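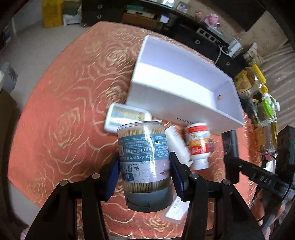

Picking up a container of toothpicks with the hand-held gripper, at the round table

About us

Plakia is a small company in Kendside. We teach robots to handle the things that people have in their homes: boxes, bottles, packets, jars. We started with two people and one rented room over a bicycle shop. Today we have the whole upper floor, and the bicycle shop is still under us, so please do not be surprised by the bell.

Our work begins with a person's hand. One of our operators holds a gripper, goes to a table with ordinary objects on it, and does a simple task many times. The gripper has two jaws with soft foam pads, and it opens and closes in the same manner as the one on our robot arm. From these recordings the arm learns how to do the task. We found that people who cook or do repairs at home become good operators quickly, and we do not ask for a technical diploma.

We do not like to work with test blocks. A medicine bottle does not stand the same way each time, and a paper box that is lying on its side is a different problem from a box that is upright. For this reason our tables look like tables in a home, with a patterned cloth and with things put down a little carelessly. The cloth is changed often. The operators choose it, and there are strong opinions about this.

Visiting us

Twice a year, in spring and in December, we open our floor to visitors. The open day grew from a request by the Brollgate technical school, which wanted to bring one class. At the last one we received about 200 people, and the stairs were full until evening. We have learned from this, and now visitors come up in groups of 20.

The visit takes a little less than one hour. First you see an operator at work and can ask anything you want. After this you may take the gripper yourself. Most people close it too hard the first time, and children usually hold it better than their parents do. The task for beginners is to lift a small container and put it into an open box. When it becomes easy, we give you something thin or slippery.

In the second room we demonstrate the arm. It does tasks that it learned from our operators, at its normal speed. It makes mistakes also in front of guests, and we let it make them. When it drops a thing, the engineer on duty will show you the recording and explain what was misunderstood. Many visitors told us that this was the part they remembered, so we gave it more time.

If you would like, you may bring one object from your kitchen or bathroom for the arm to try. Please no glass, no knives, and nothing heavier than 500 grams. Last December somebody brought a bag of dried beans with a hole in it, and we are still finding beans.

Who we work with

Our longest partner is Akpalu, a workshop that builds kitchens for people with limited movement of the hands. They tell us which tasks are truly difficult in daily life, and they correct us when we choose a task only for the reason that it looks nice in a demonstration. We also receive students from Brollgate for practice, usually for one season. Two of them stayed with us.

Practical information

The entrance is in the yard, left of the bicycle shop, behind the green door. There is no elevator at the moment. If stairs are a problem for you, write to us before, and we will bring the table and the gripper down to the ground floor. School groups are welcome outside of the open days too, in the mornings from 9 o'clock. The visit is free. Coffee is also free, but it is not very good.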